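Pristen introduces the Mirani bin for mixed household items

PRISTEN, September - A new deep bin from the storage maker Pristen goes on sale this month. It is called Mirani, and it is meant for homes, schools and clubs where many different things are collected in one place before they are sorted.
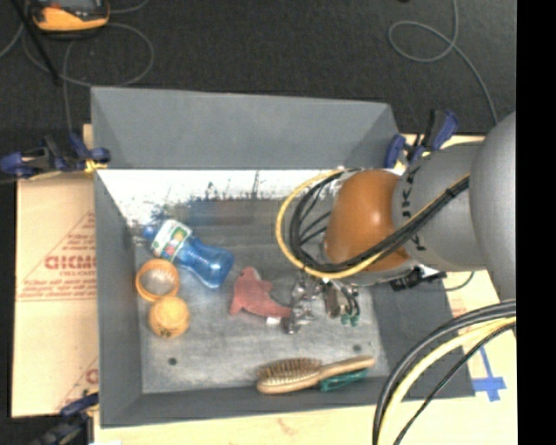 The Mirani range was developed during 21 months in the company's workshop in Brorken, together with families and with two schools in the town. Pristen asked them a simple question: what happens to the things which have no place? In most homes the answer was the same. A toy, a bottle and a brush end up together in a corner or on a chair, and they stay there until somebody has time.

"We did not want to tell people that they must be tidy all day," says Kiran Tyagi, head of product at Pristen. "People are busy. They need one good place where they can put everything quickly, and then they can sort it in the evening. For this you must be able to see what is in there and reach it with your hand. If the bin is too narrow, the small things go to the bottom and you forget them until next year."

The bin is made in 2 sizes. The larger one holds 80 liters and stands on the floor, and the smaller one fits on a normal shelf. Both have a wide open top and come without a lid. During the trial Pristen also tested a version with a lid, but the families took it off in the first week and used it as a tray, so the company decided to leave it out.

Before the start of production, the trial homes kept a small diary of what they put in their bins. Together they wrote down 3,456 items. Toys were the largest group, followed by bottles and cleaning things. The diaries also contained a few surprises, among them a wedding invitation and one half of a garden hose.

Together with the bin, Pristen is publishing a short sorting guide. It was written with the tidying service Pidik, which has given courses to families in the Brorken area for many years. The guide recommends to empty the bin once a week on a flat surface, to begin with the largest items, and to keep one small box for parts which belong to something else. It also has a page for children, with a table where they can draw where each toy lives.

"The page for children was the most difficult one," says Tyagi. "We made it again and again. My own daughter said that the first version looked like homework, and she was right."

The guide is free and will be given out in printed form with each bin. Schools can order additional copies from Pristen without cost.

Mirani bins can be bought from the Pristen shop in Brorken and from selected household stores. Schools and clubs which order over 21 bins receive a reduced price. Labels and a set of dividers for the smaller size will follow in the spring.

About Pristen
Pristen makes storage products for homes and public buildings. The company designs and tests all its products in Brorken.

Press contact
Kiran Tyagi, Pristen, Brorken
Product samples for testing are available on request.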